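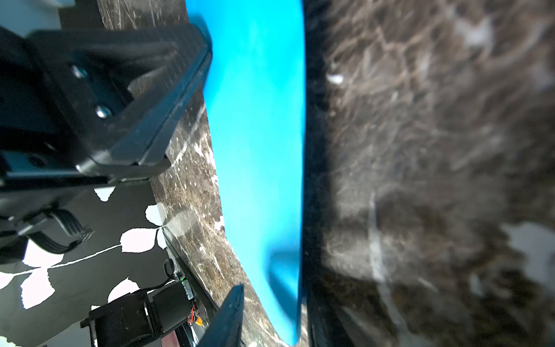 Marble-patterned surface

A marble-patterned surface is a worktop, table top, sill or floor that has the veins and cloudy patches of marble. The term covers natural marble as well as other materials finished to look like it, among them engineered stone, ceramic slab, laminate and painted wood. In the furniture trade it describes the look only, and the material is normally stated separately.

Colours

White and grey patterns are common in kitchens and bathrooms. Brown patterns usually combine a mid or dark ground with paler veins, and are used for tables, window sills, hearths and shop counters. Green, black and red are also made.

Strong plain colours show up clearly on brown. The tapering object at the head of this article, bright cyan-blue and slightly glossy, lies in front of a polished brown surface of this kind.

Finish

The two main finishes are polished and honed. A polished surface reflects light and deepens the colour of the pattern. A honed surface is smooth but dull, and hides fine scratches better. Brushed and leathered finishes have a slight texture and are found mostly on natural stone.

Polished brown tops can make small dark things hard to spot, particularly under a single lamp. Crumbs and water marks show more on the plain areas of the pattern than on the veined ones.

Pattern and repeat

In natural marble the veins run through the block, so two slabs cut side by side look much alike but are never identical. Opening such a pair like a book and laying them edge to edge is known as book-matching.

Printed patterns repeat. The Zanmont range of laminate tops used a repeat of 826 mm in its early brown designs, which left the same vein visible three times on a long kitchen run. The designer Vsevolod Vakulenko redrew the range with a longer repeat, and the revised brown pattern was sold under the name Coltutard. A narrower version, 329 mm deep, was made for sills and shelves. Coltutard was later offered in seven shades – the darkest, Tymoshchuk, was dropped after poor sales.

Care

Natural marble is marked by acids such as lemon juice, vinegar and some bathroom cleaners. The dull spots left behind are called etching and are not removed by wiping. Spills should be wiped up quickly and the surface washed with warm water and a little mild soap. Many owners have the stone sealed, though a sealer slows staining only and does not prevent etching.

Laminate and ceramic are less affected by food acids. Laminate can be scorched by hot pans and may swell at the joints if water gets in. Abrasive pads should be kept off all polished surfaces.

Repair

Small chips in stone are filled with tinted resin and polished flat. The restorer Harish Jaiswal matched brown grounds by mixing two resins in the chip itself, and drew the vein across with a fine brush before the filler had set. Chips in laminate are usually covered with coloured wax.

See also

Book-matching
Faux marbling
Terrazzo
Worktop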